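Moka home brew log — README

Tasting and recipe notes for stovetop coffee, one row per brew. 3250 rows in the main table. Started as a notebook, then a spreadsheet, now this. Still messy in places, sorry.

What's in it

brews.csv — the main table
beans.csv — one row per bag, joined on bag_id
grinder.txt — which burrs were in when, free text
old/ — the notebook years, typed up, dont merge these without reading the notes further down

Columns in brews.csv

bag_id — see beans.csv
dose_g — dry coffee, grams
water_g — what goes in the bottom chamber
out_g — what ends up in the cup. Blank if I forgot
grind — dial setting. Not comparable between grinders!!
heat — 1 to 4, my own scale, 4 is full gas
rest_days — days since roast date on the bag
score — 0 to 20, whole numbers only
notes — anything

Weights are grams everywhere, including old/. Dose is weighed before grinding, never after. Tare, beans, write it down, then grind.

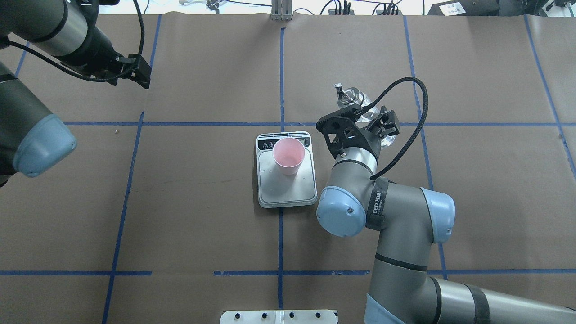
Pots

Two pots, coded M and R in the pot column. M is the Marchetti, R is the Rero. The Rero runs hotter at the same flame so don't average heat across both. Gasket on M was replaced in October and the scores jump a bit after that. No idea if it's the gasket or the Candura beans, which came in the same month. If you're plotting anything over time split it there.

Brews with a leaking gasket are kept in, flag = leak. Brews where the pot was knocked or I walked off and let it boil dry are flag = bad and have no score.

Beans

Most bags are Candura, the medium one and the dark one. The rest are whatever the shop had. Roast date is off the bag, if there wasn't one rest_days is empty — not zero.

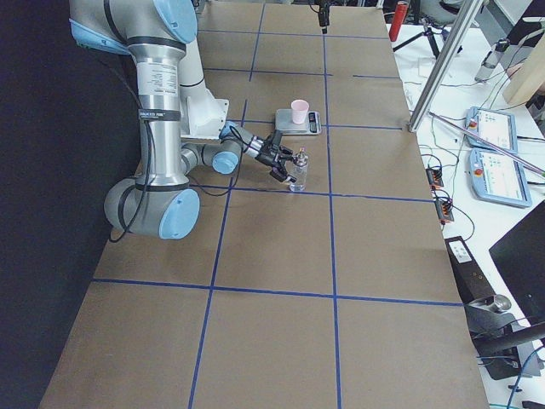 Blends are a pain. If the bag gave percentages they're in the blend column as text, comma separated, and if it just said "blend" then that's all you get. Decaf has its own column, Y or blank. Country names are spelled however the bag spelled them, so you will want to clean that up before grouping. I started on it once and got as far as the letter G.

Scoring

Same taster throughout. Black, no sugar, first sip and then again once it's cooled down a bit. Score is the second one. Anything over 16 is very good, under 8 went down the sink. Scores from a morning with a cold are flagged, flag = cold, drop them if you like.
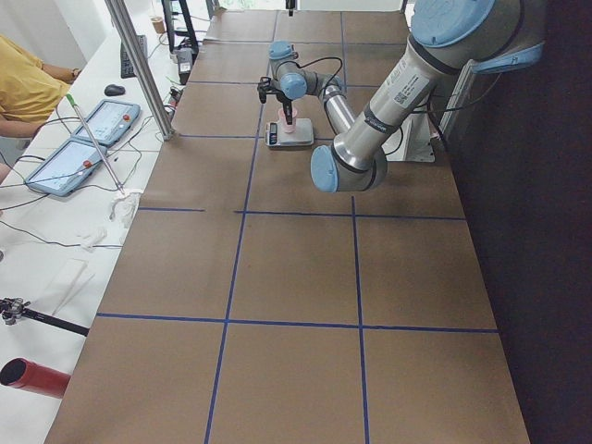 Half points were allowed in the notebook years and got rounded up when I typed them in. So old/ reads slightly generous. Also the heat scale only went to 3 back then, and I haven't converted it. That is the main reason not to merge.

Known problems

- duplicate rows from a bad paste, mostly fixed
- grind is missing for a whole bag of the dark Candura
- notes has commas in it, so use a real CSV parser
- time is local and ignores daylight saving
- a few out_g values are bigger then water_g, obviously wrong, left alone

Storage

Beans go from the bag to a jar the day it's opened. Opened date is in beans.csv. Before that I just rolled the bag down, stored = bag for those.

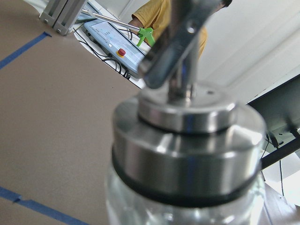

Jar with a steel lid and black rubber seal.

Updates

New rows go up on Wednesday, most weeks. Column names won't change again, promise. Use it for whatever, a mention is nice but not needed. Corrections welcome, send the row number and what's wrong with it.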